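Sexta-feira, 28 de janeiro de 2022

Acordei tarde e com dor nas costas, mas decidi que hoje era o dia de arrumar as coisas pequenas. Desde que cheguei a Gesville, em maio, eu digo sempre "no fim de semana faço", e depois não faço. Hoje tive a tarde livre e não encontrei mais desculpa.

Comecei pela gaveta da casa de banho. Tinha lá dentro elásticos, um pente partido, recibos da farmácia, e pincéis que eu pensava perdidos na mudança de Plondevau. Lavei os pincéis com sabonete neutro e água morna, como a minha mãe fazia, e deixei-os deitados numa toalha ao lado da janela. Em português diz-se pincel para pintar um quadro e também pincel para pintar a cara, o que me agrada. Na minha língua são duas palavras muito diferentes.

Depois fui à loja Flellau para comprar tabuleiros pequenos. Paguei 11 euros por tudo e a senhora da caixa corrigiu-me com simpatia: eu disse "bandejinho". Escrevo aqui para não esquecer: a bandeja, a bandejinha, o tabuleiro. O autocarro de volta demorou muito e apanhei chuva, mas o saco era bom.

A minha ideia é simples. Cada tipo de coisa tem o seu tabuleiro, e os frascos ficam de parte, todos juntos, para não caírem em cima dos pincéis. As coisas compridas e finas são as mais difíceis, rolam sempre para fora.

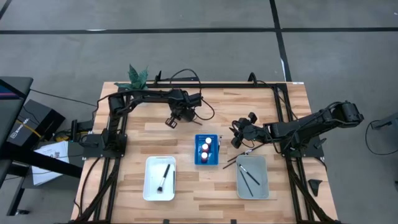
Ao jantar comi sopa de ontem e pão. Fiquei a pensar que arrumar é um trabalho lento para mim porque pego em cada objeto e lembro-me de onde veio. O candeeiro Strömberg, por exemplo, já não acende bem, mas ainda não consigo deitá-lo fora - foi a primeira coisa que comprei com o meu dinheiro neste país.

Falta o armário do corredor. Tenho medo desse armário. Talvez amanhã de manhã, se não chover, abro a porta e tiro só a prateleira de cima. Preciso também de comprar etiquetas e de telefonar para o senhorio por causa da torneira. Agora vou dormir, já passa da meia-noite e os pés estão frios.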